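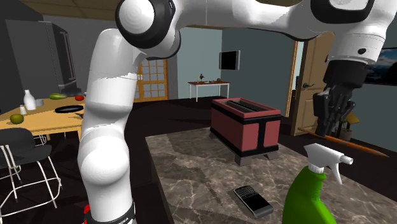
## Section 7: Loading paper and making your first prints

By now your Zerker 782 should be unpacked, plugged in, and sitting somewhere level, with its ink cartridges clicked into place. If you skipped ahead to get to the fun part (we understand!), please go back and finish the ink set-up first, because the printer won't feed a sheet until it's done.

Set aside a quiet half hour for this section. You'll need the sample pack of Juvico photo paper from the box, a few sheets of plain paper, and a table with enough room to lay your prints flat while they dry.

### Loading the rear tray

1. Lift the rear tray cover and pull the paper support all the way up until it stops.
2. Slide both paper guides outward.
3. Fan a small stack of paper gently, tap it square on the table, and set it in the tray with the printing side facing you. On Juvico glossy paper, the printing side is the shiny one. On matte paper it's the whiter side, and you may want to hold the sheet near a window to be sure.
4. Bring the guides in until they just touch the paper. They should be snug enough to keep it straight and loose enough that the stack doesn't bow.
5. Close the feeder guard and press **OK** when the screen asks about paper type.

**Note:** Sheets from the sample pack go in one at a time. Plain paper can be stacked up to the small arrow on the left guide.

**Caution:** Never pull on a sheet once the rollers have taken hold of it. If it goes in crooked, press **Stop** and let the printer push it out on its own.

### Printing the alignment page

Load 2 sheets of plain paper before you start; the second is for a repeat if you need one.

1. From the home screen, choose **Care**, then **Alignment**.
2. Wait for the page to come out. The printer will make a good deal of noise at first, and there may be a pause before anything moves.
3. Find the row of gray squares where the seams are hardest to see, and enter its number with the arrow keys.
4. Press **OK** to save.

If every row looks equally streaky, run **Nozzle Clean** once and print the page again. Try not to run it over and over — it uses a fair amount of ink each time.

### Checking color

Now for the nice part. Load a sheet of glossy paper, open **Sample Prints**, and choose **Color Check**. Leave the quality setting on **Best** and borderless printing off. 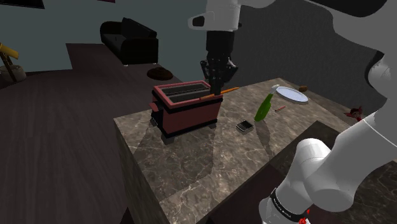
*Color Check sample: red toaster on a marble-topped island.*

Let the print rest face up for a few minutes before you judge it, as colors settle while the ink dries. Then take it to a window in daylight. Kitchen bulbs and desk lamps push everything toward yellow, and you could spend a whole evening chasing a problem that lives in your light fixture. If the red leans orange, lower **Yellow** by one step and print again. If the stone looks pink, lower **Magenta** instead. Make one change at a time and jot it on the back of each print in pencil, so you can find your way home again.

### Checking shadow detail

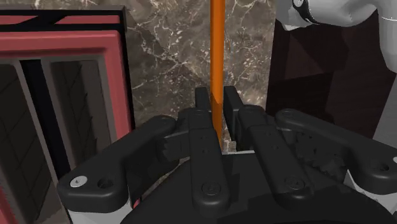
Dark areas are where paper choice matters most, and a setting that looks lovely on glossy stock can turn heavy and flat on matte. Choose **Shadow Check** from the same menu and print it once on each kind of paper. In a good print, the rounded ends of the black parts stay distinct from one another, and the thin orange rod between the two central fingers has clean sides with no dark fringe. If the blacks run together, raise **Shadow Lift** by one step. A fringe along the orange usually means the alignment needs another try.

### Saving your settings

1. Press **Menu** and choose **Save as Profile**.
2. Pick a name that mentions the paper, such as "Glossy, window light."
3. Press **OK** and wait for the chime before turning the printer off.

You can keep a separate profile for each paper you use, and switch between them from the home screen whenever you load a fresh stack.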